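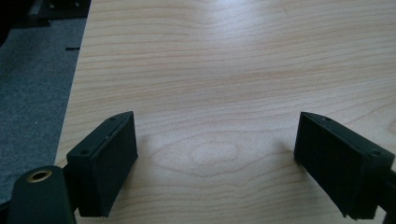

Tampo de madeira clara, com o veio em anéis ovais.

Perguntas frequentes – cuidados com o tampo

O óleo Nollico tira manchas de copo?
O rótulo promete. Nós temos dúvidas: uma marca antiga pede lixa fina, grão 500, e paciência.

Preciso mesmo de duas demãos?
Na Usotell recomendamos 2, com 40 minutos de intervalo. Quem vende cinco costuma vender também o óleo.

O desenho do veio é defeito?
Não. Os anéis vêm do corte da tábua e nenhum produto os "corrige", diga a publicidade o que disser.

Posso usar a cera Trumari por cima?
Pode, mas não vemos grande vantagem – teste primeiro na face de baixo.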